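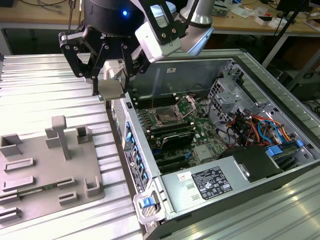 6 min read

Search this site Search Enter keywords

Week 2 notes: what's inside the box, and why old computers feel slow

Okay, so these are my notes from the second evening of Computers for Regular People, cleaned up a bit and with the stuff I forgot to say put back in. If you missed it, you can catch up from this page alone. If you were there, skip to the part on memory, where I rushed.

I want to start with the desk. I use the desk for everything in this course and you will be sick of it by June. Picture yourself doing your taxes at a desk. You're the processor (the CPU). You do one small thing after another, very fast. The top of the desk is the memory, or RAM, where you keep the papers you're using right now. The filing cabinet across the room is the drive, where everything lives when you aren't using it.

Most of what people call "a slow computer" is you getting up and walking to the cabinet. Your adding speed was never the trouble! The desk is too small, so every time you need a new paper you have to put an old one away first.

The processor

It's a small square part, and on most desktop machines it sits in a socket on the main board with a metal bracket to hold it down. You lift the bracket, the chip goes in one way only, and you close the bracket again. Don't touch the contacts, and don't push. If it needs pushing, something is turned the wrong way.

Somebody asked whether a faster processor is the first thing to buy. Usually no. For email, letters, photos and video calls, the one you have is probably sitting around waiting for you most of the day. Games and video editing are another story, and we'll get there in week four.

Memory

The long thin slots on the board are for memory sticks. More memory means a bigger desk top. When the power goes off, the desk gets swept clean, so anything you didn't save is gone (you all groaned, I heard it).

I passed out a sheet from the Gosness library, where they keep a row of public machines. The librarian there tracked how long each one took from the power button to a usable screen. The worst took 42 seconds. They added memory to that one and the time barely moved. Why? Starting up is mostly fetching things from the cabinet, and the cabinet was the old spinning kind. Where the memory did help was later in the day, when people had a dozen browser tabs open and the thing stopped freezing up.

I love this example and I went through it too fast. Match the fix to the complaint. Slow to start: look at the drive. Slow once you've got a lot open: look at the memory.

The drive

Old drives have a disk that spins and a little arm that moves over it. New ones have no moving parts at all. If your computer still has a spinning one, swapping it is the single change you're most likely to notice. Back up first. Please. I lost an entire summer of pictures from Villanueva and I still bring it up at dinner.

The graphics card

This is a separate worker at a separate desk who only draws pictures. Plenty of computers don't have one, and the processor does the drawing as a side job. If you do have one, plug your monitor into the card and leave the other video port on the back of the computer alone. Two of you went home and found you'd had it wrong for years, which made my whole week.

Words that trip people up

Storage and memory are not the same thing, even though the ads mix them up. An ad that says "8 GB" in big letters is probably talking about memory, and one that says "512 GB" is talking about the drive.

"Motherboard" just means the big board everything plugs into.

Before next time

Find out how much memory your own computer has and what kind of drive. On Windows, open Task Manager and click Performance. On a Mac, it's the Apple menu, then About This Mac. Write it on the back of the Kurkus worksheet.

Then pick one thing that feels slow and write a sentence on when it happens. Roughly 200 words is the most I want to read from anybody!

The reading is the first chapter of the Zorkeo packet. Skip the part on binary unless you're into that kind of thing.

Doors open at 6:30 and we start at 7. Bring a pencil, the pens in that room are all dead.

2 Comments

We use cookies to remember your settings. Accept Manage choices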